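News from the Play Corner

It has been a busy June at the Zulwood toy library, and what a pleasure it is to see the play kitchen getting so much love again! The little sink is as popular as ever, and we have started putting out a "surprise tray" next to it, with a different mix of small things each time (pretend food, something soft, something to press), so that children who have tired of cooking have a reason to stay and invent a new game.
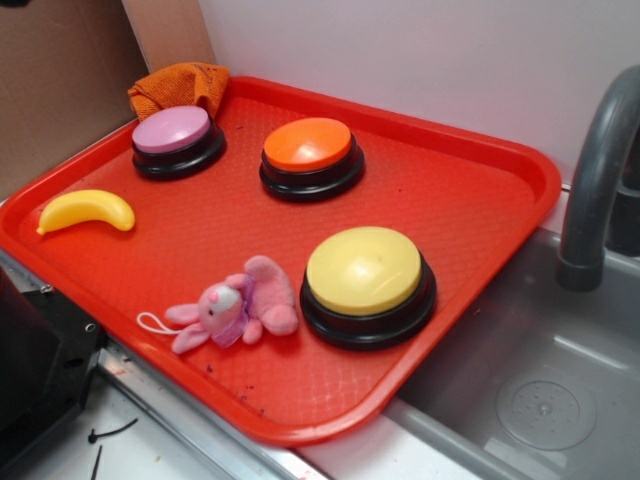

Leif Eskildsen wrote in to say that buzzers beat banners for quiz games at home, and that his grandchildren take a color each and will happily play for 90 minutes if you let them, though he would suggest agreeing on the rules before anyone sits down. Thank you, Leif, we may well borrow that one!

If you have small toys at home that are looking for a second life, pretend fruit and little plush animals are always welcome. Please wipe them down first and leave them in the basket by the Lund Street door.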